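Pustunell low loss jumpers - order made up or crimp your own?
Kollby Radio & Antenna Board > Feedlines

kollbyridge
February 6, 2024
My two jumpers from Pustunell came and I love them! Ordered 23 feet each, N male both ends, and the sweep is flat all the way up the band. Crimps are neat, heat shrink is tight, boots fit. Anyone else switched from making their own?

coaxjoseph
Glad you like them, but I can't agree on paying for it. A good crimp tool and the right die and you're done in 11 minutes an end. I'd put mine up against any shop's.

kollbyridge
Yours, sure! Mine always had a stray braid strand somewhere - and I own the good die.

benchfox
Bestbridge does them too and will sweep each one if you ask. Got mine in June, still perfect on the tower.

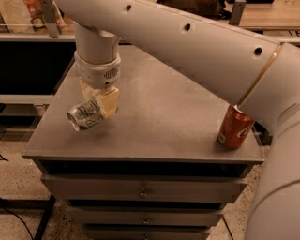 White arm over the gray cabinet

coaxjoseph
Nice. Does Bestbridge solder the center pin or crimp it?

benchfox
Solder. You can ask for crimp, but why would you?

coaxjoseph
Because crimp holds up better when it flexes. We've had this fight before, haven't we?

kollbyridge
Every year, and I read every post of it!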